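The Long Wait for the Walnut
A house at Heltberg, a very old tree and the people who talked its owner out of felling it

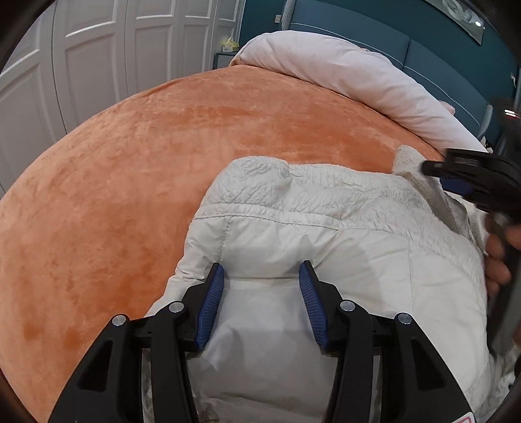
The walnut at the back of Chiamaka Fashola's house is older than the house, and it has dropped things on every roof the house has ever had. In December it dropped a limb as thick as a man's waist, at a quarter past four in the morning, and she lay there listening to the rest of the tree creak and made up her mind to have it down. I was shown up to the bedroom before I was shown the garden, as she felt I ought to understand the matter from the sleeper's side of things. There is an orange plush blanket over the bed and a padded headboard in a blue sort of grey, and when you stand beside them and think of a bough coming through the ceiling, you do see her point.

She rang three firms. The first sent a young man who stayed in his van on account of the rain and quoted for felling from the driver's seat. The second, Costa, came promptly and were very civil, walked all the way round the trunk twice, and also quoted for felling, stump and all, with the logs left stacked by the gate if she wanted them. She very nearly said yes. The third was Gerent, a small outfit from the other side of the valley, and their climber asked whether he might go up and have a look before anybody talked about money.

He was up there for 2 hours. Chiamaka made a pot of tea, let it go cold, and made another. When he came down he had moss in his ears and a good deal to say, most of it about weight. The tree had grown out towards the light for so long, he told her, that the whole southern side was hanging off a few long arms, and it was those arms, and the old wound where the December limb had torn away, that wanted attention. The trunk he had tapped all the way down with a rubber mallet, and he liked the sound of it.

"I'd got myself all ready to be sad about it," she told me, "and then there was this muddy fellow on my back step telling me it might see out the pair of us. I didn't know what to do with my face."

Now, a walnut is a fussy thing to prune. Cut it at the wrong time of year and it bleeds sap, sometimes for weeks, so the job had to wait until the tree was in full leaf. That meant months of windy nights, and I think it was the hardest part for her. She slept at the front of the house whenever the forecast was bad. Gerent put in a temporary brace in the meantime, a soft rope sling between the two worst limbs, and came by after each gale to check it without being asked.

They finished on Wednesday, August 15, 2018, a still, warm day with the whole lane smelling of cut green wood. The price was £1,137, which is more than either quote for felling (Costa had wanted £545 less), and she has had some teasing from her brother about paying extra to keep the thing that frightened her. The crown has come in by a few feet all round, no more than that, and from the lane you would hardly know that anyone had been up there.

I asked what happens next and was given rather more answer than I had bargained for. The climber wants to see it again in two years. There is to be no digging inside the spread of the branches, no parking there either, and a good thick mulch of wood chip kept clear of the bark. She has also taken to gathering the nuts green for pickling, using a recipe from a neighbour at Fatonau that fills 42 jars in a decent year and turns your hands black for a fortnight.

We walked out to look at it before I left. The old wound has been tidied but left open to the air, as they do now, and the new bark is starting to roll in over the edges. Chiamaka put her palm flat on the trunk, quite absent-mindedly, while she was telling me about the jars.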